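Print | E-mail
June 23, 2025

Notes on the Sondilel hand-held gripper kit, after more than 100 hours on the bench. Bought at list price from the Dunanham web store. Thread.

The kit is two finger mounts, a handle, a camera bracket and a bag of soft pads. List is 2,255. Without the bracket it drops to 2,065, and you will want the bracket.

12 shares | 4 comments

Assembly took an evening. The screws for the finger mounts are the same thread as the handle screws but shorter. They ship in one bag. Sort them first.

Each mount carries a printed square marker for tracking finger opening. Ours were stuck on straight. If you replace one, clean off the old glue or the new one sits high and the width reading drifts.

Calibration is a single script: close, open, close, save. I ran it 50 times in January on the older Treltlow grip and again on this one. Sondilel repeats better near full close, worse near full open.

3 shares | 1 comment

Pads are the reason to buy it. Ribbed, soft enough to wrap an edge. On hard plastic parts I saw no real gain over Treltlow. On cloth the gain is clear - one layer can be picked off a flat board without digging the tips in.

Complaints. The handle is too thick for small hands. The trigger has a dead zone at the start of travel, and the manual does not mention it. Spare pads are sold only in full sets.

Cloth work is most of what we do with it now. Pinch at the middle, lift, let the corners hang, set down. Orange pads on white fabric also make the contact line easy to find when labeling. 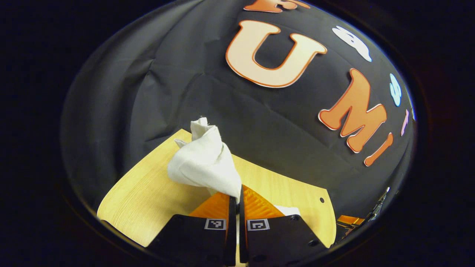

Kokkinos replied that the pads lose their bite on cotton once lint fills the ribs, and asked how often we clean them.

Every morning, with tape and then a damp wipe. Skipping a day shows up as slips on thin fabric. No solvent - the manual is firm on that point, and I have not tested it.

Next posts will cover the trigger dead zone and a shim that shortens it. Part file goes up once I have measured a second unit.

27 shares | 9 comments
Print | E-mail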